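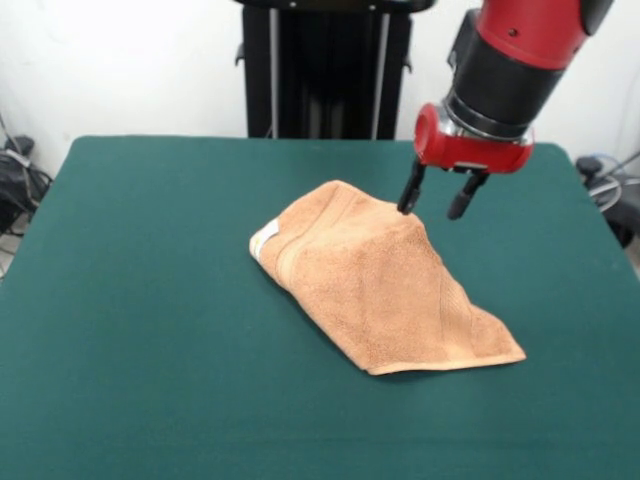 Terry towel on a felt-covered table.

Call for participants: household laundering and towel wear study

Fetberg Textile Testing is recruiting households in the Clilley area for a study of how cotton terry towels change under ordinary home use. The study compares wash temperature, detergent dose and drying method against loss of absorbency, shrinkage and pulled loops. Enrollment opened May 12, 2021 and closes when all places are filled.

Who can apply

Applicants must be 18 or older, have a washing machine at home and run at least two loads a week. Both line drying and tumble drying are accepted, but the method must stay the same throughout. Households that use a laundry service or a shared laundry room are not eligible. Almost 97 places are available.

What participants do

Each household receives a set of bath towels and keeps them in normal use for 8 months. After every wash, one adult enters the program, water temperature, detergent and drying time in a paper log. Fabric softener may be used only by households assigned to the softener group. Towels must not be bleached, dyed, trimmed or mended. 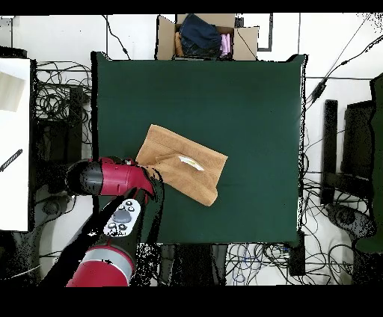
Folded towel with a small white label.

Towels are returned by prepaid mail at the midpoint and at the end of the study. Midpoint returns are weighed, measured and sent back within ten days. Final returns are kept by the laboratory.

Payment

Participants who complete the study receive 2000 points on an Orkerent store card. Half is credited after the midpoint return.

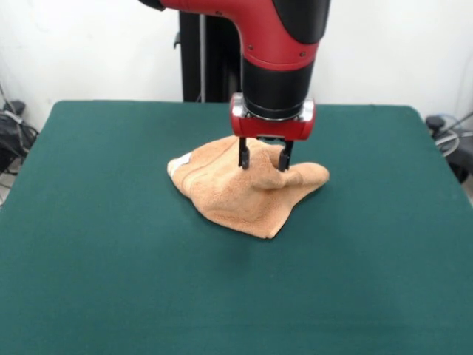
Households that withdraw before the midpoint receive no points and must return the towels. Lost towels should be reported in writing within a week.

How to apply

Request a form from Ayten Eren, Participant Office, Fetberg Textile Testing, Clilley. State your washing machine model, its age and your usual drying method. Questions about the test protocol go to Devendra Semwal at the same office.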